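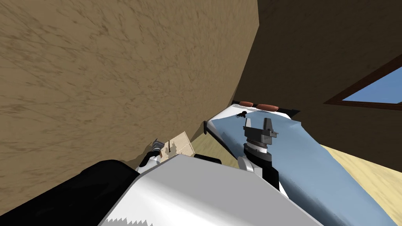
Why Do Sheep Wear Earrings?

Have you ever walked past a field of sheep and noticed little bits of coloured plastic in their ears? I used to think they were decorations. I was seven, and I asked my aunt whether the sheep had picked their own colours, and she laughed so much she had to sit down on the gate.

They're called ear tags, and they do a very clever job. I look after sheep myself now, on a hill farm called Vaher, just above the village of Surville, so I've put in an awful lot of them. Let me tell you what they're for.

A name badge that doesn't fall off

Imagine your school on a day when everybody comes in wearing the same woolly white jumper, and everybody has the same haircut, and the only thing anyone can say is "baa". How would your teacher do the register?

That's my problem every single morning! I know some of my sheep by their faces. Dridetti has a black smudge on her nose and a very grumpy stare, so I could spot her anywhere. But most of the others look very much alike, even to me, and they won't stand still while you have a good look.

So each sheep gets a number. Part of it says which farm the sheep was born on, and every sheep from our farm shares that bit, a bit like a surname. The other part belongs to just one sheep, like a first name. Put the two together and you have a number that no other sheep has got.

Dridetti's own number is 2,521. She doesn't answer to it. She doesn't answer to Dridetti either, unless I'm carrying a bucket.

Does it hurt?

Everyone asks me this, and it's a good question. Do you know anybody with pierced ears? It's quite like that. There's a quick pinch and then it's done. The lamb usually gives its head a shake, looks cross, and runs back to its mum for some milk.

We have to be careful about where the tag goes. A sheep's ear has little blood vessels running along it (you can see them if the sun is shining through from behind – it's rather lovely) and the tag should go in between them. The tool we use looks like a big pair of pliers. It has to be clean, and so do our hands. I was taught how to do it by Mal-soon Cheon, who farmed here before me, and she made me practise on a piece of cardboard for a whole afternoon before she let me anywhere near a lamb. I thought that was very boring at the time. I make new helpers do exactly the same thing.

The beep inside

Now for my favourite bit. Lots of tags have a tiny electronic chip hidden inside the plastic. There's no battery in it at all. It just sits there, fast asleep, until I hold a special reader near the sheep's ear. The reader sends out a small burst of radio energy, the chip wakes up and sends back its number, and beep! The number pops up on my little screen.

If your family has a dog or a cat with a microchip, that works in the same sort of way. My dog Anik has one under her skin, between her shoulders. When she was a puppy she wandered off down the lane, and the vet in Surville read her chip and rang me before I'd even noticed she was gone. I was very embarrassed.

Can you tell where a sheep is by looking at the chip on a map, like you can with a phone? Sorry, no! The reader has to be quite close. If a sheep goes missing I still have to put my boots on and look for her.

What do you do with all those numbers?

We keep a flock book. Mine used to be a real paper book with tea stains on it, and now it's on the computer, though I still scribble things on the back of my hand. Next to each number I write down things I'll want to know later. When was she born? Who's her mum? Has she had any medicine? Did she have one lamb last spring, or 2?

When sheep move to another farm, their numbers get written down too, so there's a trail that shows where they've lived. Suppose a sheep catches an illness that might spread. The vet can look back along the trail and find out which other sheep she's been living with. Then those sheep can be checked quickly, before any more of them get poorly. It's a little like being a detective, with a lot more mud.

What if a tag gets lost?

It happens. Sheep rub their heads on fences and poke them through hedges after the one tasty leaf they can't quite reach. In August I found 9 tags missing when we brought everyone down off the hill, and I had to order new ones. Lots of sheep have a tag in each ear, so if one goes the other can still tell me who she is.

Try it yourself

You'll need 20 buttons that look as alike as possible and some small sticky labels. Tip the buttons into a bowl and choose one to be your special sheep. Give the bowl a good stir. Can you find your sheep again?

Now stick a number on the back of every button and write your sheep's number on a piece of paper. Stir the bowl and have another go. You might like to make a flock book as well, and give them all names. I'd call the grumpiest one Dridetti.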